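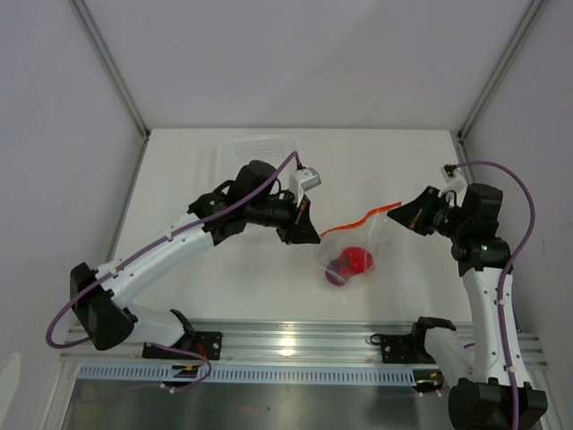

A resealable bag is a flexible plastic bag that can be closed and opened again many times. The closure runs along the mouth of the bag and has 2 parts, a ridge on one side and a groove on the other, which lock when pressed together. Most household types are clear plastic zip-top bags, like the one on the white tabletop, so the contents can be checked without opening them. Others close with a slider or a fold-over adhesive strip.

Bags for home use are usually made of polyethylene. Freezer bags use a thicker film than sandwich bags – the two are often sold side by side in boxes.

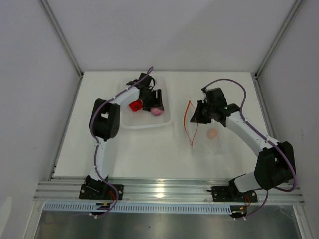
Small shops also use them for buttons, screws and seeds. In Clurkumow, the seed merchant Romain Charpentier sold beans in resealable bags of 500 and 800 grams, and the Fomham market took up the same sizes 5 years later. Bags can be washed and reused, though those that held raw meat are normally thrown away.

See also: Food storage, Plastic film, Vacuum packing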